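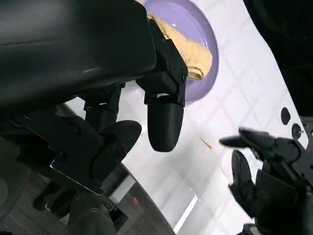 Home | Tasks | Recording | FAQ | Contact

Recording examples: frequently asked questions
Posted by the Wandcombe recording team, April

What is an example?
One example is one full run of a task, from the start signal to the stop signal. It includes video from the wrist cameras, the joint positions of both arms, and a line of text saying what the task was. Anything shorter is stored as a fragment and isn't used for training.

How many do we need for each task?
The target is 800 accepted examples per task. The plate and cloth task is at 131. Oltdale keeps its own count and the two are merged at the end of the month.

What is the plate and cloth task?
A lavender plate and a beige cloth are on the white table. The operator works with both hands of the robot. The written instruction is read out before the run starts, and the operator follows that wording, even if the last run used a different one.

Does the cloth have to start in the same shape every time?
No. Fold it, roll it or drop it in a heap, and change the starting shape every 3 runs. A model trained on one neat starting shape does badly as soon as the cloth is left any other way. The plate can move too, as long as both arms can reach it. 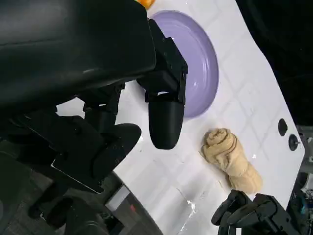
Lambrechts asked whether a slow run is worth less than a fast one, and whether operators should be told to speed up. The answer is no to both. Keep a steady pace. Long pauses are a problem, so if you stop to think for more than a few seconds, end the run and begin again.

What if I miss a grasp and try again?
Keep it. A missed grasp followed by a good one is useful, and we mark it "recovery" in the log. If you miss more than 2 times in a row, stop and discard the run.

Can I leave other things on the table?
Yes, within reason. Small items near the work area are fine and give the model some variety. Don't move them by hand during a run.

Who decides if a run is accepted?
A second operator watches the playback and marks it accept, reject or unsure. You can't review your own runs. Unsure runs go to Clamesow for a second look - this takes almost a week at the moment.

Where do I report a fault?
Use the fault form on the Recording page. Give the arm, the joint if you know it, and the time of day. Don't record again on that station until the form has been answered.

Contact the recording desk | Copyright Wandcombe | Back to top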